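## Des nouvelles du coin robot

Bon, je vous avais promis un point sur l'atelier et je m'y tiens enfin ! Pour celles et ceux qui nous rejoignent : depuis mars, on construit à plusieurs un humanoïde dans l'atelier partagé de Tiltton, le soir surtout, avec beaucoup de café et un budget qui me fait honte quand j'en parle à ma banquière. Il s'appelle Fulter, ne me demandez pas pourquoi, c'était le troisième choix du vote et les deux premiers étaient imprononçables.

Le gros chantier du moment, c'est le câblage des poignets. On a refait le faisceau deux fois. La première version tirait dès qu'on pliait le coude, la deuxième tenait mieux mais se coinçait dans le collier... Orvokki Kettunen a fini par tout redessiner sur un coin de nappe, et sa version laisse une vraie boucle de mou autour de l'articulation. Ça pendouille un peu, je trouve ça très bien comme ça. Comptez 39 connecteurs à sertir pour le haut du corps (j'ai encore la marque de la pince dans la paume).

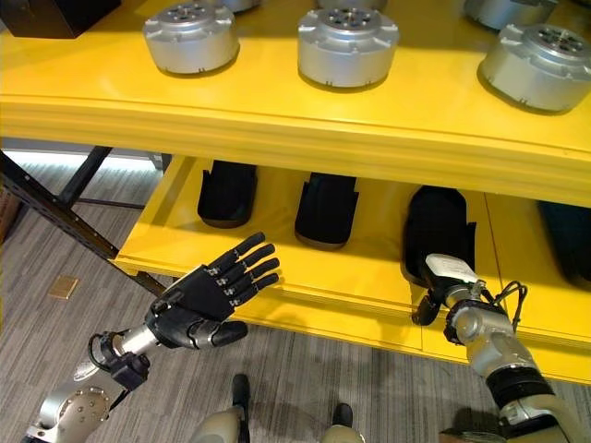 Passons au rangement, parce que c'est mon dada et que j'ai la plume. J'ai récupéré un rayonnage chez Lahtinen, un magasin de bricolage qui vidait sa réserve, pour 11 euros pièce, et depuis je retrouve mes affaires ! Les carters de moteur vont sur la tablette du haut, trous de fixation bien visibles, comme ça on repère tout de suite la couronne de perçage avant d'aller chercher les vis. Les patins noirs restent en dessous, en rang. Le jaune brillant, je sais, ça pique les yeux, mais au moins plus personne ne pose son sandwich dessus.

Côté mains, on garde pour l'instant deux solutions différentes, cinq doigts à gauche et une pince toute simple à droite - c'est moche si on aime la symétrie, mais pour comparer c'est drôlement pratique. La pince me plaît de plus en plus. Elle pèse 266 grammes sans son boîtier, elle se démonte avec une seule clé, et quand je me trompe dans le code je casse moins de choses. Les doigts, eux, demandent un réglage phalange par phalange, et j'y ai passé deux soirées entières sans en voir le bout.

Il nous manque encore une alimentation correcte. Celle qu'on a chauffe trop à mon goût, et le modèle que je lorgne chez Uninside coûte presque 480 euros. Si quelqu'un a un plan d'occasion, écrivez-moi, je me déplace et j'apporte le gâteau !

Ah, et celui ou celle qui a emprunté le jeu de clés Torx : il en manque une, la petite, celle qui sert tout le temps. Vous pouvez la laisser dans le tiroir sous la perceuse.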